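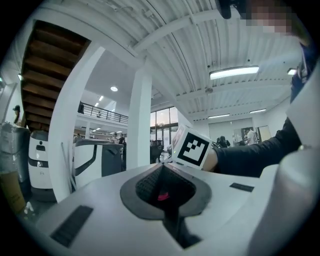
*The marked white cube, up close.*

Hello Ladan,

July has got away from me, so please forgive the length of this one. You asked for news on the Birthday Box project at the Destwood family centre, and there is plenty of it, most of it happy.

## Where we're up to

Your grant was to help us put on small birthday afternoons for kids whose families are having a tight year. We've now held 3 of them, two at Destwood and one out at Ustden in the old scout hall, and I came home from each one with icing on my sleeves and a very full heart. The Ustden one was the biggest (word gets around in a small town!) and we ran out of chairs well before the cake came out, so the grown-ups sat along the edge of the stage and seemed quite content there.

We've sent out more than 300 boxes as well. Each has a cake mix, candles, a card the child can colour in, and a blank little book called "My Year" for the family to fill in together. I wasn't sure about the book, to be truthful, but it's the thing parents write to us about most. One mum told me her son has made her read his back to him every night since he turned six, including the page about the dentist.

## The money

Of the $500 set aside for party supplies, we have $200 left, which should see us through the spring afternoons if I'm careful with balloons. Camenzind Bakery has been letting us have slab cakes at cost, and that's helped more than I can say. Postage has been dearer than I'd planned, mostly for the parcels going to Urkov, and I'd like to talk with you about moving a bit across from printing to cover it.

## What hasn't gone so well

The dads' baking morning didn't find its feet. We put it on a Thursday at 10 am, and of course most of the dads were at work. I should have asked them first. We'll try an evening next time, with the kids in pyjamas and a movie going in the next room.

The teenagers are a puzzle too. Anyone over twelve would sooner swallow a candle than wear a party hat, and fair enough. My own daughter suggested vouchers for a pizza night with one friend, and I'd love your thoughts on whether the grant can stretch to that.

## Coming up

- Second Ustden afternoon, with borrowed chairs
- Reprint of "My Year" with more room for drawings
- A sit-down with the Urkov playgroup about picking up their boxes in person

I'll ring you once the hall booking is confirmed. Do come along if you can, and bring the grandkids!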